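Is the annual pass at the Rekent museum worth it for the new permanent exhibition?

Posted in Days Out and Heritage by Elba Paredes

My sister-in-law keeps telling me the new permanent exhibition at the Rekent is "unmissable" and that I should buy the annual pass. I've heard that word about a lot of places that were three panels and a gift shop. We live over in Utlow, so it's a drive, and the pass is $51 against $18 for one visit. The website says the galleries "invite reflection on the working lives of the valley." Fine, but what's in them? Has anyone been on an ordinary day, not to the opening with the free wine? 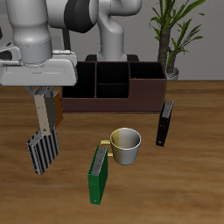
I should add that my father worked at the old Lazaridis mill, so I'd want to see something real about it and not a wall of stock quotes. He can't stand for long either. Are there seats?

2 answers

Nektarios Chatzigeorgiou

I went in March and I'd hold off on the pass. Do the math first: you need three visits in a year before you save a cent, and the saving then is three dollars. The website makes a fuss about the pass covering "all special events," but when I asked at the desk the talks were extra. Get that in writing.

The exhibition itself is better than the blurb. The mill room has pay books, a time clock and a long recording of people who worked the night shift. That recording is the best thing in the building and they've put it in a corner next to the restrooms. The room after it is mostly touch screens. Two were dead when I was there and a third wanted my email address.

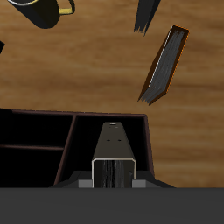 Seating is thin. There's a bench in the mill room and another by the exit, and that's all I found, so ask for a folding stool at the desk. They have them but there's no sign. The cafe has proper chairs with backs, if your father needs a break, though I thought the coffee was nothing special for the price. The shop is the usual thing. I don't see why a museum about weaving needs to sell me a black mug with a gold handle, but that seems to be the taste everywhere now. Skip it and look at the local history booklets, which are cheap and were written by someone who checked the records.

If you do go, this is the order I'd take:

1. Park in the lot behind the building. The front one is metered and the machine is fussy about cards.

2. Go straight to the mill room before the school groups get there. They were all over it by 10:30 when I went. 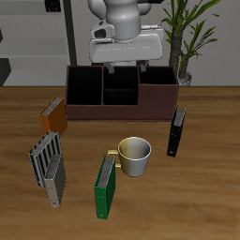 3. Ask at the desk for the binder of worker names. It isn't on display. I can't promise your father is in it, as the later years looked patchy to me.

4. Leave the touch screens for last, if you bother with them.

Vasiliki Panagiotou

We loved it!! Went with the kids and they didn't want to leave. Don't know about the pass, we got in with a library voucher. Call your library, I think the Plendeo branch still has them, but ours might have been the last.

Comment from Elba Paredes

Thanks both. I'll try the library and pay for one visit if that fails. Nektarios, do you remember if the recording had subtitles? Dad's hearing isn't great.

Comment from Nektarios Chatzigeorgiou

There was a printed transcript on a hook beside it. Small type, so bring his glasses.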